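Fluvbridge Singles Metadata, data card

Contents
308 pop singles, one row each, with release date, parent album, track position and cover color. Tab-separated, UTF-8.

Maintainers
Golnar Shokri (release dates), Simin Bahrami (cover fields)

Last updated
12/10/2021

Known gaps
The Cillska label reissues have no track position. 18 rows list a digital date only. Demo versions are left out unless they were sold as singles.

Cover color
The cover_color field takes one plain word for the largest area of the sleeve, and cover_trim takes a second word for any border. Shades are not recorded. Bright yellow is entered as yellow, so a bright yellow sleeve gets yellow in the first field. A dark border may be gray or black, and in such cases enter dark. Leave cover_trim blank if the sleeve has no border.

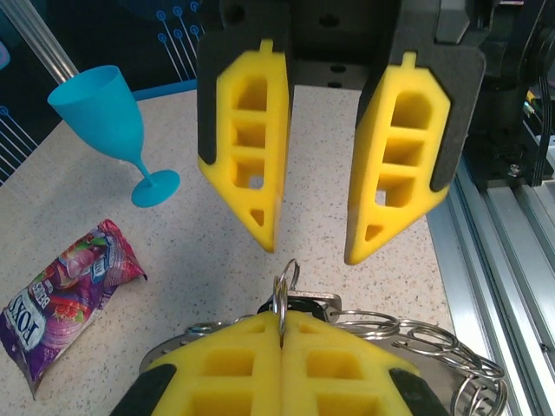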